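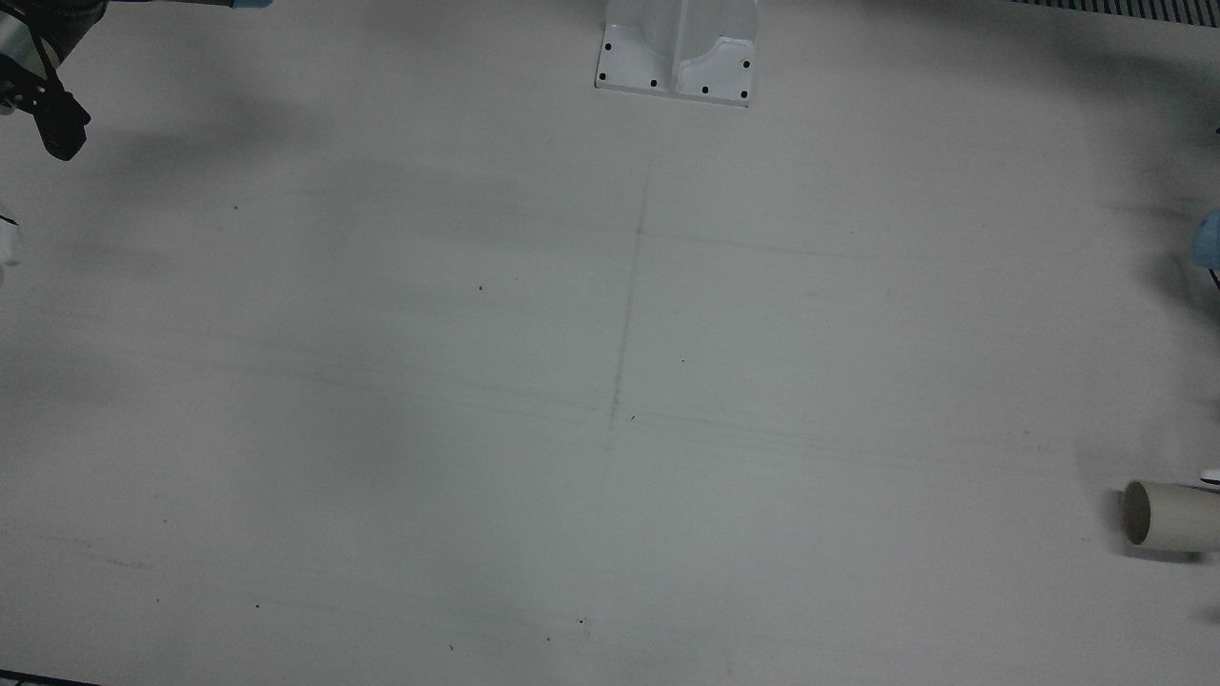 443 words

Grey marks and specks on white table sheet
Status: Closed
Opened by: Widad Khoury
Handled by: Rawan Hamdan, Sudstead surfaces desk
Product: Gollia matt table sheet, white, on Hiebert bench
Opened: September 7, 2018

Problem as reported
The sheet was fitted in the spring and has been fine until now. It has started to look dull in the middle, where cups get picked up and put down all day. There are also a few small dark specks that don't come off with a dry cloth. The faint line down the centre has been there from the start and I am only mentioning it in case it matters. The part by the white bracket is harder to clean than the rest, as the cloth catches on the base plate.

Rawan Hamdan
Thanks Widad. Could you tell me what you clean it with, how often, and whether you can feel the specks with a fingernail? Please also say if the centre line is raised.

Widad Khoury
Clirkano spray, neat, most evenings. Wiped off with paper towel. I can feel some of the specks but not all of them. The line is flat. I ran a ruler across it and it didn't catch.

Rawan Hamdan
A flat line is normal. The bench is wider than one width of sheet (700 mm), so two pieces meet in the middle. Leave it alone unless an edge lifts.

The dullness is probably cleaner residue. Neat Clirkano dries to a film on a matt finish and the film then picks up dirt from whatever stands on it. Please try this on a small patch first:

Take everything off that can be moved, including any cups and the cardboard tube.
Wipe with a soft cloth and plain warm water. Change the water when it goes cloudy.
Leave for 5 minutes, then dry with a clean cloth. Don't use paper towel, it sheds.
For specks you can feel, lay a damp cloth over them for a while and then lift them with a plastic scraper held flat.
Work along the centre line and not across it.

Widad Khoury
Did a patch at the front edge. The water went cloudy straight away. The patch is now lighter than the area beside it, so I will have to do the whole table.

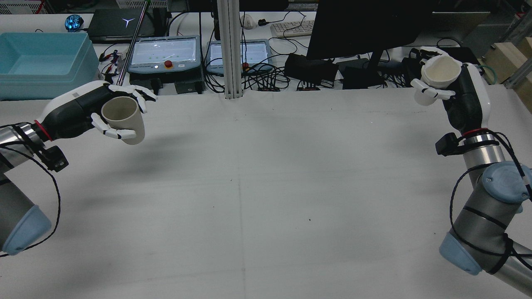 The specks I could feel came away with the scraper. The others are still there after two goes with the damp cloth. They look as if they are in the sheet itself. I can live with them but would like to know if they will spread.

Rawan Hamdan
They won't spread. Small specks under the surface are usually dust trapped when the sheet was laid. They can't be cleaned out. If they bother you, the only cure is a new sheet on that half.

Widad Khoury
No need. What about the bracket? I don't want to unbolt it to clean.

Rawan Hamdan
Leave it bolted. Wrap a thin damp cloth around the plastic scraper and run it along the edges of the base plate, then dry the same way. Don't let water stand against it.

Widad Khoury
Done, that worked. Whole table washed twice and the dull patch has gone. What should I use from now on?

Rawan Hamdan
Plain water for daily wiping. Clirkano once a week at most, one capful in a bucket, rinsed off afterwards. If you ever see the centre line opening, send a new ticket and don't try to glue it.

Update, November
Widad Khoury reports no return of the dull patch. Same specks, no new ones. Ticket closed.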